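12 de mayo de 2024. Cuaderno de taller, mesa de madera

Sigue pendiente la limpieza del tablero. Quedan motas blancas pequeñas y manchas claras, parecidas a pintura, en la parte izquierda. Primera pasada con paño y agua jabonosa; segunda con Plirkex diluido, 200 ml por cubo. No usar estropajo en el sentido transversal a la veta. Sipho Nkuna propone lijar y volver a barnizar. De momento no: el último barnizado fue en diciembre y prefiero agotar antes los métodos suaves.

Útiles de marcado sobre la mesa: verde, crema y azul. Se dejan tendidos, con la punta hacia el fondo, y separados entre sí para cogerlos sin arrastrar el vecino.

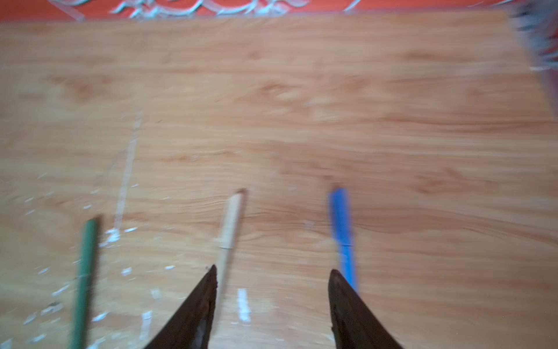
El azul se reserva para líneas de corte. El verde, para referencias que luego se borran. El crema no tiene uso asignado; preguntar a Mal-soon Yeo si lo quiere en su puesto o vuelve al cajón de Jumix.

Prueba de borrado sobre retal, lote 134: el trazo verde sale con goma blanda, el azul deja sombra. Repetir con el papel de Onuoha antes de cambiar de proveedor.

Pendiente:
Pedir repuestos, referencia 953.
Proteger el tablero con cartón cuando Pieter Gumede prepare imprimaciones.
Revisar las manchas después de la segunda pasada y anotar el resultado en esta hoja.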